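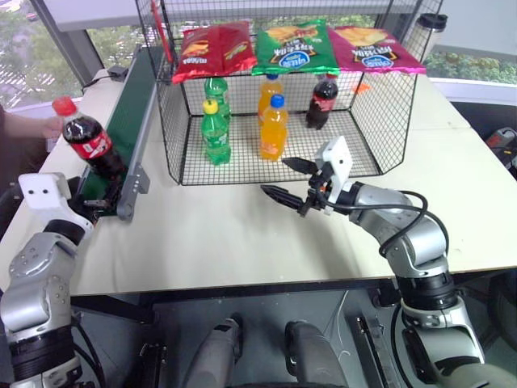 Stocking a two-level mesh rack

Use a wire-mesh rack with a flat top grid and enough height inside for a standing bottle. Place it on a white tabletop, level and clear of the edge.

1. Wipe the tabletop and let it dry. Grit under the feet makes the rack rock.
2. Stand the bottles on the mesh floor first, caps up, back row before front. Keep each flavour together.
3. Lay the crisp bags flat on the top grid, side by side, printed face up. A slight overhang at the front is acceptable — the bags can be lifted off by that edge.
4. Press down lightly on each corner of the rack. If it moves, pack the low corner with card up to 2 mm thick.
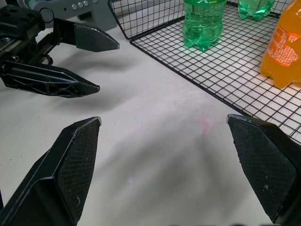
White tabletop, with a faint pinkish smudge.

Light marks usually come off with a damp cloth. Avoid scouring powder, as it dulls a white finish.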